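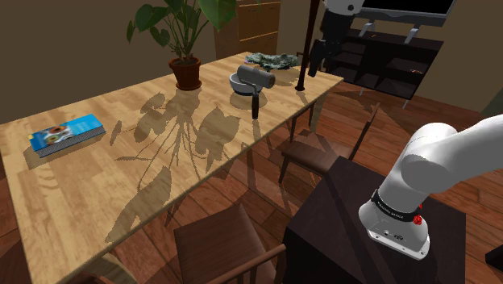
Small boats, short trips: a talk with Kenza Ezzat of Lodero

Kenza Ezzat runs Lodero, a boat rental business on the south shore of Lake Drondach. She rents out pontoon boats, canoes and a few small motorboats, and she has been at the same dock for nine seasons. We spoke in August 2018, before the first customers of the morning came down to the water.

She started with canoes only. "I had the canoes and a shed, and I parked on the grass," she said. "The motorboats came later, when the marina at Jollwood closed its rental desk and people kept asking me where they could get one."

Most of her customers have never driven a boat. Each gets a lesson at the dock, then a short run out to the first buoy and back with one of the staff on board. "If they can bring it in to the dock twice, I let them go," Ezzat said. "If they can't, we do it again. Nobody pays for that part."

A half day in a motorboat costs $129, with fuel included. Canoes are $57 for the full day. There is a $500 deposit on the pontoons, and she says she has kept it only for bent propellers. "People cut the corner at Kereama Point. It's shallow there, and it's marked on the map I give them."

Asked where a first-time visitor should go, she picked Kereama Cove, on the far side of the point. It has a gravel beach and no road to it. She tells people to go early and start back by two, when the wind usually picks up from the west.

The lake has changed some since she opened. There are more paddleboards, and the swimming area has been moved closer to the campground. She would like to see a no-wake zone along that stretch. "I've asked the county. They said they'd look at it in February, so we'll see."

Lodero took 327 bookings in July, its busiest month so far. Ezzat has no plans to add boats. "I don't have the dock space, and I like to know who's out there," she said.

The rental season runs through the end of September. Canoes can be reserved by phone the day before, and pontoons need a week's notice.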